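About us

Vendader is an IT support company for small workplaces. We look after computers, phones, printers and networks for dental clinics, law offices, trades businesses, community halls and anyone else who has between two and 60 people on staff and no IT department of their own.

How we started

Marwa Benkirane and Torquil Sutherland met on the help desk at Bresevix, where they worked the evening shift for a bit over four years. Most of the calls were from branch offices. A lot of them could have been fixed in ten minutes by someone who knew the office, and instead went through three queues and a form.

They left to set up Vendader in the spare room above Torquil's garage. The first customer was a physiotherapy clinic with a server in the linen cupboard. The clinic is still with us. The server is now in a proper cabinet in the hallway.

For the first while Marwa answered the phone and Torquil drove. When both were out, the phone was forwarded to whoever was parked. We moved into our present office, Unit 2 at 531 Harbour Road, once the spare parts had filled the garage.

What we do

The bulk of our work is day-to-day support. A customer phones or emails, one of us picks it up, and we stay with it until it is closed. If we need to hand it over we tell you who has it. You won't be asked to explain the problem again from the beginning.

We also do the work around that: setting up new staff, closing off the accounts of people who have left, replacing old laptops, checking backups, moving offices, and dealing with internet providers on your behalf. We run cable in small premises. For larger jobs we bring in a licensed cabling firm and pass on their invoice without adding to it.

Every backup we manage is test-restored each quarter. We send you a one-page note saying what was restored and how long it took. If a restore fails, you hear from us by phone the same day.
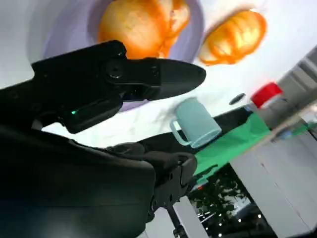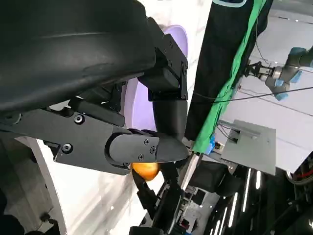

Black gripper fingers, seen close up.

Our ticket system

We use a ticket system called Muven, which Hyun-seo Nam wrote for us after we had tried several off-the-shelf ones. It is plain to look at. Each ticket has a name, a phone number, the machine involved and a running log. Customers can read the log for their own tickets, including our notes, so we keep the notes civil.

Muven went live in January 2023. Old tickets from before then are kept in a separate archive, and we can look things up in it if you need the history of a machine.

People

Marwa Benkirane runs the business side and still takes calls in the mornings. She handles contracts, renewals and complaints.

Torquil Sutherland does most of the site visits and all of the office moves. If you have a cupboard full of unlabelled cables, he is the one who will come and label them.

Na-rae Bae leads the help desk. She came to us from a school board, where she supported classrooms and the payroll office, and she writes the short guides we send out when something changes, such as a new sign-in screen or a phone update.

Kosmas Tsolakis looks after networks and security. He sets up firewalls and wireless, reviews who has access to what, and runs the phishing training for customers who ask for it.

Hyun-seo Nam maintains Muven and our monitoring tools, and works on the desk two afternoons a week.

How we charge

There is a flat monthly fee for each person on staff. It covers phone and remote support, site visits in our service area, and monitoring. Hardware and licences are billed at what we pay, plus a handling charge that is shown on its own line. Project work is quoted in writing before we start.

Our agreements run month to month. If you decide to leave, we give your passwords, network diagrams and licence records to you or your new provider, and we don't charge for the handover.

What we don't do

We don't support home computers, apart from those your staff use for work under an agreement. We don't build websites or recover data from damaged drives, though we can give you the names of people who do. We don't sell a product called Wi, which some callers ask about. It belongs to another company and we have no connection with it.

Hours and contact

The desk is open from 8 a.m. to 6 p.m. on business days. After hours, the same number goes to whichever of us is on call, for urgent faults only. We close for a week at the end of December, with one person on call throughout.

Visitors are welcome but please phone first, as we are often out. Parking is behind the building. The buzzer is on the left side of the door and needs a firm press.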